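Handout 4, Oct 8, 2018
Learning from Demonstration, Nuria Campos

## Gathering examples for the sorting task

Last time we finished the math of behavior cloning. Now comes my favorite part of the course, where the data comes from! You can read about training for weeks and still be surprised by how much is decided at the table, before anyone opens a training script.

Quick reminder of the terms, as we'll use them in lab:

- **Episode**: one full run, from the start pose to the moment the operator calls it finished.
- **Step**: one recorded pair of observation and action.
- **Reset**: everything you do between episodes. Yes, it counts as part of the method, and we'll come back to it.

Our running task is sorting small stuff into colored baskets with two arms. Bands and coils and little boxes look like toys, and they're wonderful teachers. A box keeps its shape when you pick it up. A rubber band never lies the same way twice, it has no obvious front or back, and the right place to pinch it depends on how it happened to fall. If your policy can deal with that, you've learned something real.

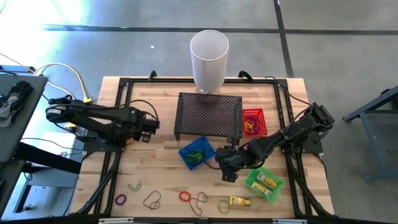

So the first question for any team is what should vary and what should stay put. Write this down before you record anything. In the Tierney set, which you'll use for Assignment 2, the arm mounts stayed fixed and the loose items were dropped fresh for every episode. Basket positions were shifted a little between blocks. The Justville set did the opposite with the baskets (they were taped down), and you can see the result in the plots from lecture: lovely numbers at home, and a steep drop as soon as a basket moved by a hand's width.

### Coverage

The Tierney set has 1,187 episodes. That sounds like plenty until you sort them by starting layout and find whole corners of the table with hardly anything in them. People drop objects where it's comfortable to drop them. Try it yourself, toss a handful of bands ten times and mark where they land!

For the assignment, each team records 80 episodes. Split them into blocks, and give each block a rule for placement: near edge, far edge, crossed bands, items right up against a basket or a shelf leg. Those last ones are hard to grasp, and they're exactly the ones people skip when they get tired.

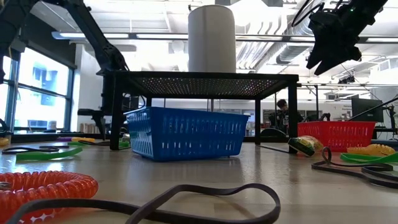

*Fig. 2. Low view of the work area, with bands and coils on the tabletop and both arms near the shelf.*

### More than one view

From above, you get clean positions on the table and poor information about height. From a low angle you can tell whether a fingertip is a hair above the surface or pressed into it, but the baskets and the shelf legs hide things. We record both and let the network figure out what to trust. Check both streams before every block. Cimow, the logger we use in lab, will happily keep writing if one of them has frozen.

Watch the low view closely around contact. With flat objects, the few steps around the grasp matter more than all the travel that leads up to them, so slow down there. Operators love to rush it.

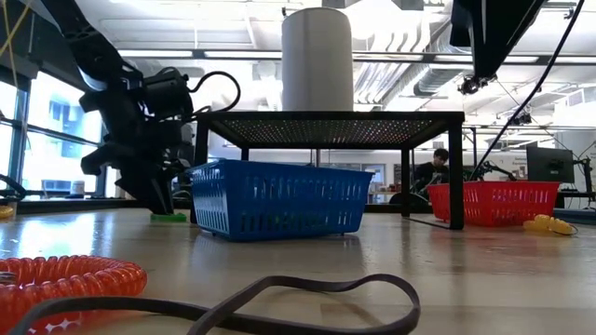 *Fig. 3. Left gripper, fingertips at a flat green object beside the blue basket.*

### Failed grasps

Keep them. If you miss, pause, back off and try again inside the same episode. A policy trained only on perfect runs has never seen what to do after a miss. In the Skiletti runs from January, adding 520 episodes with recoveries helped more than any change we made to the network, and I was thrilled, having argued for it all fall.

Label each episode right after it ends:

- `clean`
- `recovered`
- `failed`
- `discard` (logger trouble, somebody bumped the table)

Don't relabel later from memory.

### For next time

Bring your placement rules on one page, one rule per block. Swap operators at least once, and note who drove which episodes. Read section 2 of the Cimow guide on time stamps, we'll need it when we line up the two streams.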